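Chapter 6
Engine Cooling Systems

Learning Objectives

After completing this chapter, the student should be able to:
Explain why an engine must be cooled and why it must not be overcooled.
Trace the path of coolant through the engine and radiator.
Describe the purpose of the thermostat, water pump, and pressure cap.
Choose and mix coolant according to the service manual.
Carry out a basic cooling system inspection.

Key Terms
antifreeze, bypass, core, electrolysis, fin, pressure cap, recovery tank, thermostat, water jacket

6.1 Introduction

A gasoline engine turns only part of the energy in its fuel into useful work. Much of the remainder becomes heat. Some of that heat leaves through the exhaust, and some passes from the engine surfaces into the surrounding air. The rest must be carried away by the cooling system. If it is allowed to build up, oil thins, pistons expand against their cylinders, and metal parts may warp or seize.

An engine can also run too cold. Fuel does not vaporize well in a cold cylinder, and unburned fuel may wash oil from the cylinder walls. Water vapor that would otherwise be driven off collects in the crankcase and forms sludge. A cooling system is therefore designed to bring the engine up to its operating temperature quickly and to hold it there under changing loads.

Motorcycles and small vehicles use either air cooling or liquid cooling. In an air-cooled engine, fins cast into the cylinder and head increase the surface exposed to moving air. The design is light and simple, but it depends on a steady flow of air. A rider who idles in traffic on a hot afternoon gives the engine very little of it. Liquid cooling adds weight and parts, and in return it gives closer control of temperature.
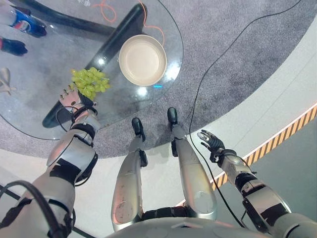 In a liquid-cooled engine, coolant is pushed by the water pump through passages known as the water jacket. These passages surround the cylinders and the combustion chambers. The coolant picks up heat as it moves and then flows through the upper hose to the radiator. There it spreads out through narrow tubes in the core, gives up its heat to the air passing between the fins, and returns to the pump through the lower hose.

The thermostat controls this flow. When the engine is cold, the thermostat stays closed and the coolant circulates inside the engine by way of the bypass. As the coolant warms, a wax pellet in the thermostat expands and opens the valve. A thermostat that sticks open causes slow warm-up. One that sticks closed causes rapid overheating and must be replaced before the engine is used again.

6.2 Case Study: The Kerslake Delivery Fleet

The repair shop at Bendcombe maintained 36 light motorcycles for Kerslake, a parcel delivery firm. In June, riders reported that 10 of the machines were running hot on the hill route to Gestamstead. The shop's lead technician, Mereana Tuhiwai, first had the radiators cleaned and the fans tested. The complaints continued.

Apprentice Ariel Sison then compared the service records. Every affected motorcycle had been topped up with plain tap water during the spring. Minerals in the water had left scale inside the radiator tubes, and the weakened coolant no longer protected the aluminum parts from corrosion. The systems were flushed and refilled with the correct mixture, and three radiators that could not be cleared were replaced. The shop now keeps premixed coolant at each service bay and records every top-up by vehicle number.

Students should consider the following points as they read the chapter:
What might the shop have learned by checking the coolant before cleaning the radiators?
Which tests in Section 6.5 would have shown a weak mixture?

6.3 Safety

Never remove a pressure cap from a hot engine. The system is sealed so that coolant can rise above its normal boiling point, and releasing the pressure can cause it to boil at once and spray outward. Wait at least 30 minutes after shutdown, cover the cap with a heavy cloth, and turn it slowly to the first stop.

Coolant containing ethylene glycol is poisonous to people and animals. Wipe up spills promptly, store used coolant in a labeled and closed container, and dispose of it as local rules require. Electric fans may start without warning on some models, even with the ignition off. Disconnect the fan before working near the blades.

The parts of the system are taken up in order in the sections that follow, beginning with the radiator. Worksheets for this chapter start on page 133 of the student workbook.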